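Chapter 5
Comparing Grippers for Bin Picking

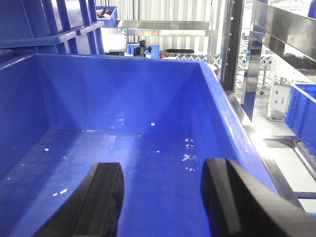 A gripper that performs well on an open table may do poorly inside a bin. The walls limit the angles from which the hand can approach, the corners hold parts where the fingers cannot close around them, and the rim can block the wrist before the fingertips reach the floor. For this reason a comparison of grippers intended for bin work has to be run in a bin, with the same arm, the same controller, and the same set of parts for every hand under test.

This chapter covers how such a comparison is set up and how its results are read. Chapter 4 treated grasp force and finger stiffness as properties of the gripper alone. From here on they are considered together with the container, the wrist camera, and the motion planner.

5.1 Terms used in this chapter

An attempt begins when the arm leaves its waiting position and ends when it returns there, whether or not a part was picked. A pick is an attempt in which exactly one part is lifted clear of the rim and released at the target. A double is an attempt in which two or more parts are lifted. Doubles are counted separately and are never counted as picks.

Clearance is the shortest distance between any point on the hand and any wall of the bin during an attempt. It is computed from joint positions and the measured bin model. Clearance taken from camera images alone is not accepted in the exercises, as glossy walls produce false depth readings near the corners and along the seam where wall meets floor.

Stroke is the full travel of the fingers from open to closed. Usable stroke is the portion of that travel available at a given position in the bin. Next to a wall, usable stroke may be less than half of the catalog figure.

5.2 The Graltby trials

Most of the worked data in this chapter comes from a set of trials run at Graltby under the direction of Kedir Chala. Two parallel-jaw grippers were compared. The Barkach hand has narrow fingers and a short stroke. The Vorna hand has broader fingers and a longer stroke, and its housing extends farther to the side of the wrist. Both were driven by an Eshun controller with the same speed and acceleration limits.

Each hand was given 2,277 attempts. The Barkach hand completed 2,034 picks, a rate of 89.3 percent. The Vorna total is withheld until Section 5.6, where the reader is asked to estimate it from the failure log before comparing the two hands.

Attempts were grouped by the starting position of the part: center, wall, or corner. The grouping was assigned before the arm moved, using a printed map of the bin floor. An early version of the log, dated January 4, 2019, let the operator assign the group after the attempt. Jade Greenwood reviewed that log and found that failed picks near a wall were being recorded as corner cases more often than successful ones. The early data was discarded and the trials were repeated in April with the fixed map.

5.3 What must be held constant

The bin is part of the test equipment. Its position relative to the robot base should be measured at the start of each session and again after any contact between the hand and a wall. A shift of 3 mm is enough to change the outcome of a corner pick with the Vorna hand.

Camera exposure should be locked. Automatic exposure responds to reflections from the bin walls, and the response differs with the color of the plastic and the size of the fingers in view. When two hands of different width are compared, automatic exposure gives each one a different image of the same parts.

The bin floor should be wiped before each block of attempts. Small debris can be segmented as a part by the vision software, and the resulting attempt is recorded as a miss although the gripper did what it was commanded to do. Misses of this kind are charged to the vision system and listed in a separate column of the log.

Fingertip wear is taken up in Section 5.4, together with the procedure for replacing pads in the middle of a trial.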